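Getting the back room in order

I moved the desk out of the back room last month and have been working through what is left ever since. The room gets strong sun for part of the day, so I do most of the sorting early and stop when the glare gets to me. So far I have gone through 6 boxes of papers and one drawer of old chargers. The chargers were easy. The papers were not.

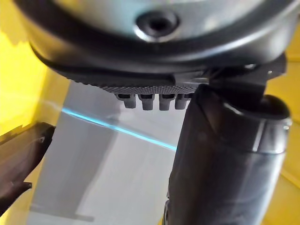 Poltton, April

The next job was deciding what furniture stays. I had been looking at a storage unit from Daltum for 840, but it was too deep for the wall and I would have had to take the door off to get it in. I let that one go. A plain bookcase from Sotiropoulos was 69 and fits under the shelf with a little space left over. It took me most of an afternoon to put together, mainly from reading the sheet upside down. It now holds the cookbooks, the road atlases and the 4 photo albums I keep meaning to label.

I also gave away the floor lamp. It never stood straight, and I had stopped turning it on.
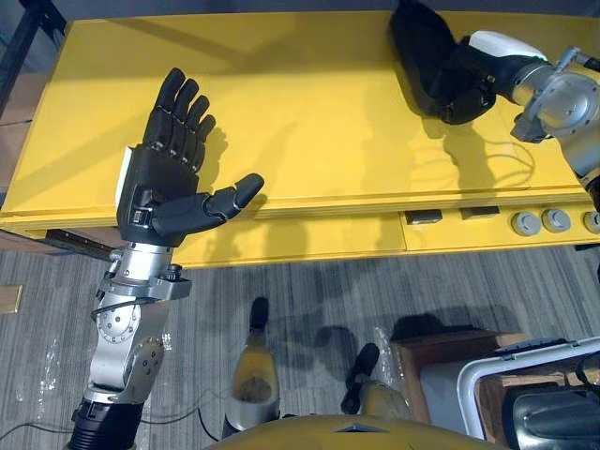
My plan for the rest of the room is to keep the floor as clear as I can and leave one long surface to work on. I fold laundry, wrap packages and sort mail in there, and I would like to do all of it standing up. For that I want the yellow table to stay where the sun reaches it, even if the shadows run across the top in stripes. The raised rim along the front is good for stopping pencils. I did think about repainting it in something quieter - gray, maybe - and went as far as picking up a color card from Dustance. The card is still in my coat. Next to white walls the yellow looks fine to me, and I have enough half-finished jobs already.

What remains is the closet. The top shelf is mostly blankets and a suitcase with a broken zipper, and I have not opened the bottom two bins in years. I will start with the bins.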